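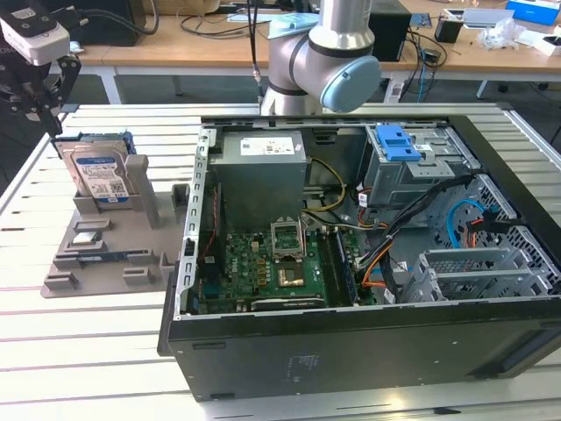

Bandley desktop teardown kit: first notes from the bench

Dindumow has begun taking orders for the Bandley kit, a package of gripper fingers, a printed parts tray and a library of arm routines for dismantling end-of-life desktop computers. It is sold to refurbishers and recyclers who already own a small collaborative arm and want to use it for recovering parts. The arm is not included. We have had a kit on loan at the Brastberg workshop and will keep it until the end of August.

The basic arrangement is simple. The tower lies on its side with the panel off and the interior facing up. The tray sits to the left of it, with a slot for the drive at the back and pockets for smaller parts in front. A 3.5-inch drive is held upright in its caddy, so the fingers can come down on it from above. Positions are taught once per case model and stored as a profile. Sixteen profiles are supplied. Further ones can be bought singly or made by the user with the teaching software.

What it does well

Drive removal is the strongest routine. Where the cage has a plastic release latch, the arm presses the latch, draws the caddy out and places it in the tray slot. Memory comes next. The fingers open both clips before lifting, and the lift is straight enough that we saw no marked contacts on any module we checked afterwards. The routine stops and asks for an operator if the force on the wrist goes over the set limit. We left that limit at the supplied value.

Over the loan so far we have put 215 towers through, all from two of the supplied profiles. Median time for drive and memory together was 414 seconds per machine, including the wait for the operator to swap towers. A practised person with a screwdriver is a good deal quicker on a single unit. The case for the kit rests on one operator looking after several benches, and we have only tested one.

What it does less well

Cables are the main difficulty. The arm will unplug a SATA lead if the connector is where the profile expects it, but loose bundles lying across the drive area have to be moved aside by hand first. Dindumow's guide says to tuck power leads towards the supply before starting, and this should be read as a requirement. Most of our stoppages came from leads that had sprung back over the cage.

The processor routine is still marked as a trial feature. It opens the retention bracket reliably. Lifting the chip is another matter, and old thermal paste on the top surface upsets the grip. We would do this step by hand for now. Power supplies and boards are outside the scope of the kit altogether, as is the removal of the side panel.

Tray and fingers

The tray is 3D printed in grey and bolts to a slatted or drilled table. Its posts are stiff enough, although the drive slot is tight on caddies with worn edges and we opened ours slightly with a file. The print files are supplied, so a replacement can be made on site. Finger pads are rated by the maker for 300 machines. Ours show light wear at the tips.

Compatibility and ordering

The routines run on arms that accept the Tannous controller module, version 2 or later. Users with older modules will need the update before the teaching software will connect. Orders include one day of remote set-up, and the extra profiles are listed separately on the order form. Members wanting to see the kit running can book a morning slot through the Brastberg workshop desk. Bring a tower of your own if its model is on the profile list.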